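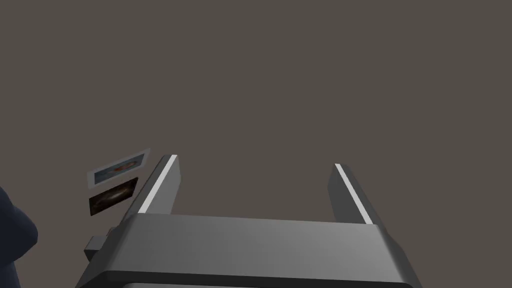 Progress Report to the Roussel Fund
Project: Re-survey and repair of private lateral sewers, Drendale lower district
Prepared by: Ingeborg Koller, project engineer
Submitted: Nov 25, 2024

1. Status

The inspection phase is complete. Repair work is under way and will run past the end of the reporting period. Spending is within the approved budget, with one transfer between lines requested in section 5.

The grant covers 163 properties connected to the old clay main between the rail cutting and the river. Of these, 146 have been inspected from the house cleanout to the main. The remaining properties either have no usable cleanout or the owner has not signed the access form. Halyna Onyshchenko is handling the outstanding forms. A second letter went out with the water bill.

2. Inspection findings

The clay pipe is in better condition than the 1980s drawings suggested. Barrel cracking is uncommon. Most of the defects are at the joints, where the original mortar has washed out and roots have entered from street trees and front hedges. Offsets at the property line are frequent on the east side, where the ground was filled before the houses were built.

Infiltration is heaviest in the three blocks nearest the river. Flow at the downstream manhole stayed high for two days after the October storm, although the sump pumps in that area are recorded as disconnected. We suspect that several were reconnected by later owners. Dye testing on those blocks is planned for December, weather permitting.

Two laterals were found to serve more than one house. Neither appears in the city records. Both owners' titles are being checked before any work is scheduled, as the grant terms allow repair of a shared line only when all connected parties have signed.

3. Repair work

Repairs follow the order of severity agreed with the Fund in the spring. Lines with full or near-full blockage came first and are finished. Crews are now on lines with open joints below the groundwater level.

Lining is used where the pipe holds its shape. Where it has dropped or shifted, the section is dug out and replaced with PVC. Excavation has taken longer than estimated on the east side. The fill contains brick and slag, and trench walls have needed full shoring at depths where light shoring was priced. Katsuhiko Ishida has revised the unit rates, and the new figures are in the attached cost sheet.

One lined section failed its pressure test. The liner had wrinkled at a bend close to the house. Nolus, the lining contractor, cut out the section and replaced it at its own cost, and the retest passed. Bends of that type are now measured before the liner is ordered.

4. Records

Inspection results have been entered into the city's asset database under the Ukico numbering. The older numbering has been kept in a separate field so that past work orders can still be found. Haruto Kobori checked the entries against the field sheets and corrected a set in which upstream and downstream had been reversed.

Depths are recorded to the invert. The earlier survey recorded some depths to the crown without saying so, and those values should not be used for design.

5. Budget

Traffic control and testing are below estimate. Excavation is above estimate for the reasons given in section 3. We request approval to move the unspent traffic control balance to excavation. The total award does not change. If the transfer is not approved, the lowest-priority replacements will be deferred and the owners notified.

6. Open items

Access forms: outstanding, with Halyna Onyshchenko.
Shared laterals: title check in progress. No work scheduled.
Dye testing: December.
Pavement restoration: temporary patches are in place on all open cuts. Permanent paving will wait for the spring asphalt season.
Owner complaints: one, concerning a hedge removed during excavation. Dorian Marty has met with the owner and replanting is agreed.

The next report will include the dye test results and the flow comparison for the downstream manhole.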